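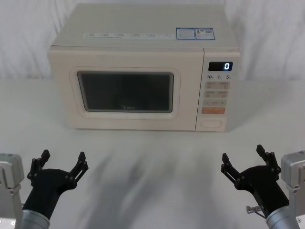 Cell 147, start position for the door task. Both grippers open, arms clear of the microwave.

# Cell 147: two-arm bench, periodic inspection

Site: Jallareck, test floor
Date: Jan 28, 2018
Cell built by: Worico
Service contract: Bralel
Door cycles on counter at start of inspection: 1,372
Last full inspection: at 1,000 cycles

Mark each line OK, FIX or N/A. FIX means the cell stays locked out until the line is cleared or signed over. Write a comment on anything that was adjusted, even if it ended up OK.

## A. Before power

- [x] Lockout tag on the main disconnect, key in the box. **OK**
- [x] Floor around the bench dry and clear. **OK**
- [x] Bench feet tight, no rock when pushed from the corner. **FIX, cleared.** Rear left foot had backed off. Tightened the lock nut and checked it again after the warm-up run.
- [x] Arm mounting bolts, left and right, torque stripe unbroken. **OK**
- [x] Gray brackets at the wrists: no cracks, all screws present. **OK**
- [x] Tabletop clean, no tools left on it. **OK**
- [x] Backdrop cloth hung clear of the microwave vents. **OK.** The cloth had drifted forward at the bottom. Moved it back and clipped it to the rail. Please look at this line every time the bench is moved for cleaning.

## B. Grippers

- [x] Fingers open and close by hand with power off, no grit felt at the pivots. **OK**
- [x] Pivot pins seated, none standing proud. **OK**
- [x] Fingertips square and not chipped. **OK, watch.** Left inner fingertip has a polished patch from the door edge. Still within the wear limit on the Worico sheet. Replace at the next inspection whether or not it has reached the limit.
- [x] Fingertip screws snug. **FIX, cleared.** One on the right gripper took a quarter turn. Removed it, put on fresh threadlocker, refitted.
- [x] Right gripper cable: jacket intact, no pull at the connector through full wrist travel. **OK.** Rolled the wrist by hand both ways. The cable comes close to the palm housing near the end of travel but does not rub. See section E.
- [x] Left gripper cable: same check. **OK**

## C. Microwave as a fixture

The oven is the work piece in this cell, so it gets inspected along with the arms. It is never run with anything inside. The door and the buttons are the only parts the program uses.

- [x] Oven on its marks according to the Awwad locating template. **FIX, cleared.** It was sitting 2 mm to the right. Pushed back to the template, template removed and returned to the drawer.
- [x] Oven does not slide when the door release is pressed by hand. **OK**
- [x] Door release returns fully. **OK**
- [x] Door opens to the stop and closes without bounce. **OK**
- [x] Viewing window free of scratches and cracks. **OK**
- [x] Cavity empty, turntable removed. **OK**
- [x] Display reads 0 at idle. **OK.** If it shows anything else, press the cancel button by hand before starting the arms. Do not let the program clear it.
- [x] Power cord routed away from both arms. **OK**

## D. Power on, slow speed

Use the pendant and stay at slow speed for the whole section. Hand on the enabling switch.

- [x] Emergency stop on bench drops power to both arms. **OK**
- [x] Emergency stop on pendant drops power to both arms. **OK**
- [x] Reset needs a separate action after each stop. **OK**
- [x] Left arm to home, no alarm. **OK**
- [x] Right arm to home, no alarm. **OK**
- [x] Both arms to the start position, grippers open. **OK**
- [x] Clear gap between both grippers and the front of the oven at the start position. **OK.** Gap checked with the long block. No touch on either side.
- [x] Right gripper approaches the door release squarely. **FIX, cleared.** It was arriving low. The approach point had been taught with the oven off its marks. Retaught it after the oven was moved in section C.
- [x] Arms do not cross the center line at the same time. **OK**
- [x] Head camera view shows the whole front of the oven and both grippers. **OK** 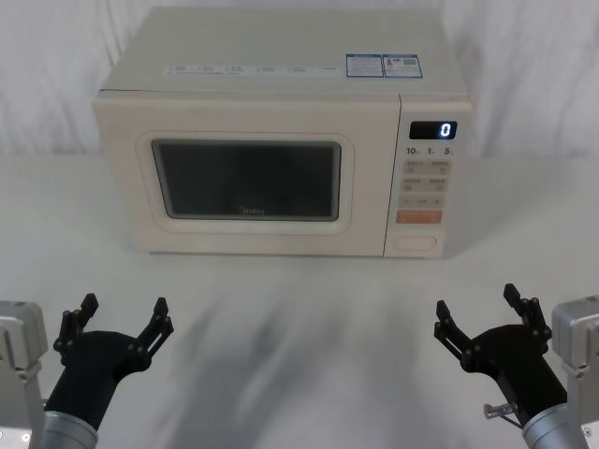 Bralel: We read the draft and have one objection, to the right gripper cable line in B. Turning the wrist by hand does not load the cable the way the arm does. Please repeat that check under power at slow speed and hold at the end of travel before you sign. If the jacket touches the housing, the loop at the clamp is too short and should be let out by one clamp position. We also want the threadlocker type written down.

## E. Follow-up on the comments

- [x] Right cable check repeated under power. **FIX, cleared.** The jacket did touch at the end of travel with the wrist rolled inward. Let the loop out by one clamp position and ran the move again. No contact now.
- [x] Left cable checked the same way. **OK.** No change made.
- [x] Threadlocker type recorded. Medium strength, removable, from the tube in the bench drawer. The tube was opened this month.
- [x] Checklist wording for the cable lines changed from "by hand" to "under power, slow speed, hold at end of travel." The change applies to both arms.

## F. Release

- [x] All FIX lines cleared.
- [x] Covers back on, tools counted back into the tray.
- [x] Lockout tag removed.
- [x] Short run at normal speed with the door task, arms watched from outside the guard. **OK**
- [ ] Left inner fingertip ordered from Worico. Open. The part is due in February and the cell may run until then.
- [ ] Spare clip for the backdrop rail. Open.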